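Convocatoria de intérpretes vocales e instrumentales para grabación y gira corta
Villalba, 15 de septiembre de 2019

El sello Pendenow abre el proceso de selección de músicos para la grabación del segundo álbum de Wivemness y para los conciertos de presentación posteriores. Referencia de la convocatoria: 3544.

Plazas convocadas
Voz de apoyo (mezzosoprano o contralto), con afinación estable en armonías cerradas a tres voces.
Percusionista con experiencia en congas, cajón y disparadores electrónicos.
Bajista, instrumento de cuatro o cinco cuerdas, lectura de cifrado y de partitura.

Condiciones
Las sesiones se realizarán en noviembre en el estudio Pomitthorpe, en Villalba. Cada sesión remunerada se abona a 196 euros brutos, con alta en la Seguridad Social por día trabajado. Los ensayos se retribuyen a 60 euros brutos por jornada. El desplazamiento corre por cuenta del intérprete, salvo en las fechas de concierto, en las que Pendenow contrata transporte y alojamiento.

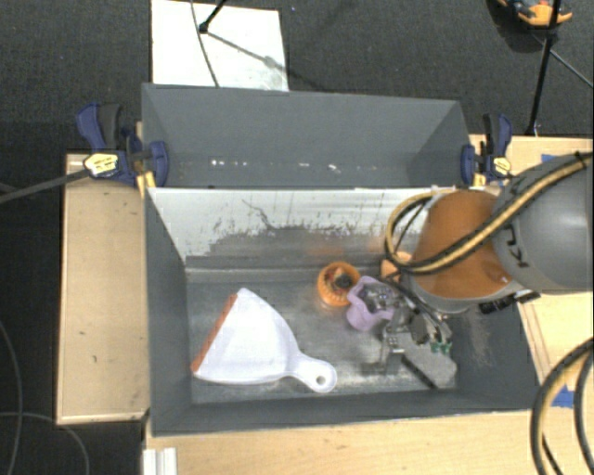
Brazo robótico dentro del delantero de dos contenedores grises.

Requisitos
Edad mínima de 18 años y permiso de trabajo en vigor en España. Capacidad para grabar con claqueta y con pistas de referencia en auriculares. Se valorará la experiencia previa en directo con monitorización in-ear y el manejo básico de Ableton Live o de Pro Tools. No se exige titulación de conservatorio.

Documentación
Dos archivos de audio en formato WAV (24 bits, 48 kHz), sin corrección de afinación ni masterización. Uno de ellos debe ser una toma sin acompañamiento; el otro es de libre elección. Se adjuntará además un currículum artístico de una página y la relación de instrumentos propios, con indicación de modelo y estado. No se admiten enlaces a plataformas de streaming como sustituto de los archivos.

Selección
La primera fase se resuelve por escucha de las grabaciones. Los preseleccionados recibirán la partitura de un tema del repertorio y acudirán a una prueba presencial de unos 60 minutos – incluido el montaje – en el estudio Pomitthorpe. La prueba no es remunerada.

Las candidaturas se presentan mediante el formulario de la web de Pendenow, indicando en el asunto la referencia y la plaza solicitada. Los archivos de las candidaturas no seleccionadas se eliminarán al cierre del proceso.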